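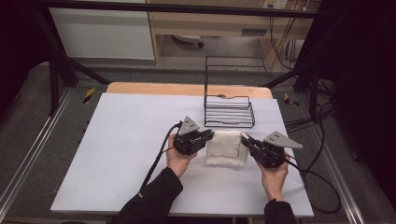

Folded square, both sides held, rack waiting behind.

How to fold a cloth so it stays folded

Most of us were taught to fold a tea towel by someone who was in a hurry. The result goes into the drawer as a square and comes out as a sort of scarf. The method below takes 2 minutes the first time and far less once you stop reading it.

What you need

A cloth, clean and properly dry. A flat table. Something upright to store it on, such as a wire rack with narrow gaps. Ours came from Bulasik in Brustbridge and was sold for plates, which have never complained.

What to do

Lay the cloth out flat with any border or stitching nearest you. Smooth it from the middle outwards with the side of your hand. Creases you ignore now will still be there in June.

Bring the far edge down to meet the near one. Line up the corners first and let the middle sort itself out.

Fold again from side to side. You should have something close to a square. If you have something close to a kite, shake it out and start again.

Take hold of the left and right edges and draw them gently apart until the layers settle. Gently is the word. A thin cotton cloth will stretch if you haul at it, and then you own a rectangle.

Press once with a flat palm and slot it into the rack, folded edge up.

Thick cloths

A heavy Grellura towel won't take the second fold gracefully. Fold it in thirds lengthways, then once across, and accept a certain plumpness.

Next page: napkins, and whether to iron them (no).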